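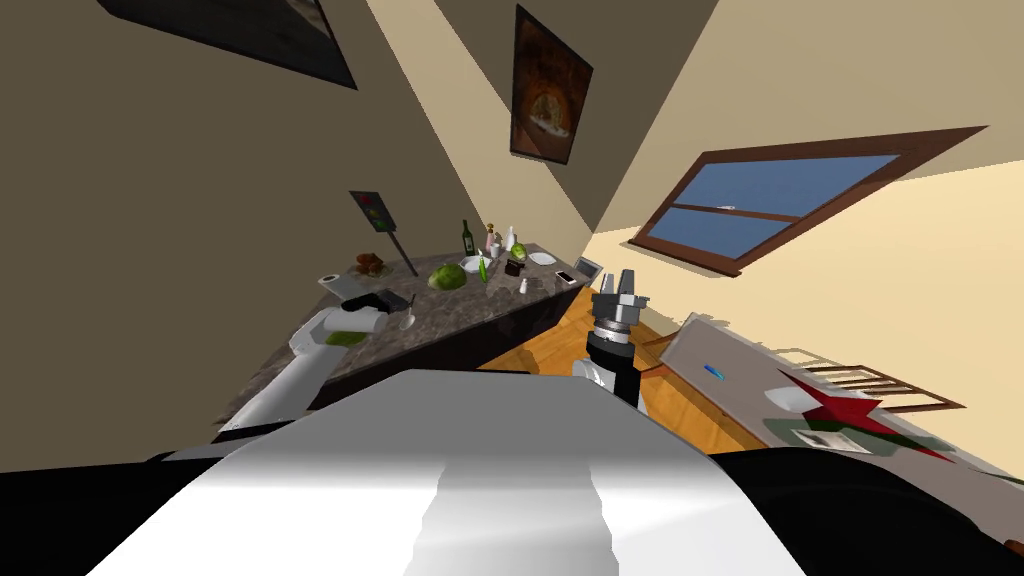

Stamatia Tsolakis asked, before the meeting was called to order, whether the quarantine rule covers birds coming home from a boarding stay or only birds that are new to the household. She has a cockatiel going to another member's house in June and wanted the answer in writing. The chair said it would be taken under item 4 and asked that her question be put in the minutes.

Stingate Cage Bird Club
Minutes of the June meeting

Meeting called to order at 7:10 p.m. Antigoni Deligiannis in the chair. Sign-in sheet is filed with the paper copy.

1. Minutes of the previous meeting

Approved with one correction. Under "Seed and pellet order" the word "budgie" should read "lovebird." The member who asked for the lovebird blend got the wrong bag and has exchanged it.

2. Money

Balance in the general account is $1,729. The bird relief account stands at $3,833 and can only be spent on vet bills, transport and caging for birds taken in through the club. A member asked if hall rent could be moved to the relief account for one month so the general account could build back up. The chair said no, the donors gave to the relief account for a set purpose. No motion was made.

The insurance bill for the fall sale has not come in yet. Last year it came late too. Antigoni will call the agent.

3. Seed and pellet order

The next group order goes to Cliltau. Order forms need to be in by the end of the month. Payment goes with the form. Forms without payment will be held over to the following order.

Cliltau has changed the bag on the small-bird pellet and the new bag does not reseal. Several people at the meeting had noticed. Suggestions were a binder clip, a gallon jar, or splitting a bag with another household so it gets used up faster. Anyone who wants to split a bag should write both names on the form, and say who is picking it up.

Safflower will be on the form again. Millet sprays will be sold by the box only. There was a request for single sprays and the answer was that they break when they are repacked, and we end up sweeping them off the floor of the storage room.

Pickup is at the hall after the July meeting. Please bring something to carry it in.

4. Quarantine rule

This took up most of the evening.

The rule as adopted says that any bird entering a member's home must be kept in a separate room, with separate dishes and its own cleaning cloths, before it is placed with other birds. The rule applies to birds placed through the club. It does not bind members on birds they buy somewhere else, although the club recommends the same practice.

Stamatia's question was read out. Discussion followed.

One view was that a bird returning from boarding has been in another person's house, breathing the same air as that person's flock, and should be treated like a new bird. The other view was that nobody would ever board a bird through the club if it meant setting up a second room each time they went out of town. A member with an apartment said she does not have a second room. She keeps one conure and no other birds, so there would be nothing to separate it from. It was agreed that a household with a single bird has no need to quarantine it on return.

For households with more than one bird, Antigoni read from the handout the Raptis clinic gave us at the spring talk. The handout recommends a separation period for any bird that has been housed in a building with unfamiliar birds. It does not mention boarding by name. Stamatia said the wording seemed clear enough to her and she would rather know it now than argue over it in the driveway when she picks up her bird.

Motion: That the quarantine rule be extended to birds returning from a boarding stay in a home where other birds are kept, when the returning bird's own household also has other birds. Seconded. Discussion on how long.

The clinic's handout gives a range. Members wanted a single number so it would be easy to remember. An amendment to set the period at 28 days was moved and seconded. Amendment carried. A member spoke against the motion as amended and said that four weeks apart would be hard on a bonded pair, and that a pair should be boarded together or not at all. The chair said that boarding pairs together is already in the boarding sheet and she would put it in larger type.

Motion as amended carried. One abstention.

Stamatia asked that a line be added to the boarding sheet so both parties sign that they have read the rule. Agreed without a vote. She will draft it and send it to Antigoni.

5. Boarding list

The list needs updating. People who are on it and no longer want to be should say so. Two homes have dropped off since winter, and the only home on the Jultthorpe side of the river does not take anything larger than a cockatiel. We are short of places for Amazons and greys.

Anyone willing to take a large bird for a week or more is asked to put down what cage they have, whether there are cats or dogs in the house, whether anyone smokes indoors, and what kind of cookware is used. The cookware question was added after the talk on nonstick fumes and some people have left it blank. Please fill it in. The same goes for self-cleaning ovens, space heaters and plug-in air fresheners.

Owners must supply food for the full stay plus extra. They must also supply the vet's name and phone number, and written permission for treatment with a dollar limit. There was a question about what happens if the bill goes over the limit and the owner cannot be reached. The present sheet does not say. The relief account cannot be used for this, as boarded birds are not club birds. Held over to July. Members who have run into this are asked to send a note with how it was handled.

Wing trims: The boarding home does not trim wings or nails unless the owner has asked for it in writing. This was already the rule. It was brought up again and there is no change.

6. Fall sale

The hall at Jultthorpe is booked again. Table rental stays the same as last year. Setup will start an hour earlier, after the trouble with the side door.

All birds must be banded or come with a signed statement of origin. Sick birds will be turned away at the door and the decision of the person at the door is final. A vendor from last year has written to complain about being turned away. The letter was read. The chair will answer it and the club's position is that the decision stands.

There was discussion of whether hand-feeding babies should be sold at all. Some members want unweaned chicks barred from the sale. Others said experienced keepers do buy them and know what they are doing. It was pointed out that the person at the door has no way of telling who is experienced. Motion: That no unweaned bird be sold or given away at the fall sale. Seconded. Carried, with two opposed. The vendor form will be changed and vendors who have already sent in a form will be notified.

No birds out of cages on the sales floor, including members' own birds on shoulders. This is in the hall contract.

The toy-making table will run again if someone will take it on. What is needed is untreated pine, vegetable-tanned leather strips, paper rope, and stainless quick links. Please do not bring cotton rope with frayed ends or anything off an old toy that has been chewed.

7. Relief birds

The ringneck that came in over the winter has been placed. The new owner reports that it is eating pellets and still will not touch greens.

The older Amazon is still in foster care. He has had a follow-up at Raptis and is on a lower-fat diet, with a recheck scheduled. The foster home would like to hear from anyone who has had luck moving an Amazon off sunflower seed. Advice from the floor was to weigh him every morning on a gram scale before changing anything, offer the new food first thing when he is hungry, and eat some of it in front of him. One person warned against taking the seed away all at once and the foster home said they had no plans to.

One inquiry came in about surrendering a pair of finches with a flight cage. The owner is in no rush. Anyone interested should speak to Antigoni.

8. Program for July

Topic will be night frights and lighting. Stamatia offered to talk for the first part on how she changed her cockatiel's sleeping setup, which cage cover she stopped using, and where she put the night light. Questions afterward. If you have a broken blood feather story, please save it for the question period.

The August meeting has no program yet. Suggestions so far were a perch-making evening, a talk on reading leg bands, and a swap of chop recipes with samples for the birds.

9. Other business

The scale the club lends out has not been returned. If you have it, bring it in.

The library box is missing the book on softbills and the first part of the breeding records binder.

A reminder that the hall's refrigerator is shared with other groups. Mealworms need to be in a closed container with a label on it.

The question of moving the start time to 6:30 p.m. was raised. Members who work late were against it. Left as is.

Adjourned at 9:05 p.m.

To do before July:
Antigoni: call insurance agent, answer vendor letter, change vendor form, revise boarding sheet
Stamatia: draft signature line for boarding sheet, prepare July talk
All members: Cliltau forms and payment, boarding list updates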